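The Quiet Business of the Office Soap Dispenser

When the printing company Kwiatkowski moved to its new building in Zimham, the staff had many complaints, and most of them were about soap. There were 22 dispensers in the washrooms and the kitchens. They came from different suppliers, and each one needed a different refill.

"We had a closet full of refills, and still we had no soap," remembers the office manager, who asked me not to print her name.

Her problem is common. A bulk dispenser, which is filled from a large bottle, looks like the cheap choice. But it must be emptied and washed before every new filling, and in a busy building this step is often forgotten. A sealed cartridge costs more for each wash — and it goes in the trash with its pump, so the old soap never meets the new one.

In May the company changed everything to one foam model from Fladau, a small distributor. The price was 2,475 dollars, with the first cartridges included.
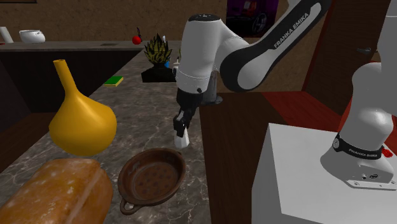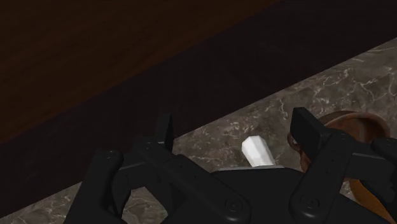 Foam has its critics also. Some mechanics in the press room say that it does not remove ink, and they are right. For them the company keeps a heavy hand paste from Stismont, in a separate pump beside the big sink. The cleaning crew now checks all the dispensers every 20 days and writes the level on a card inside the cover. The closet has one shelf of cartridges, and the other shelves are used for paper.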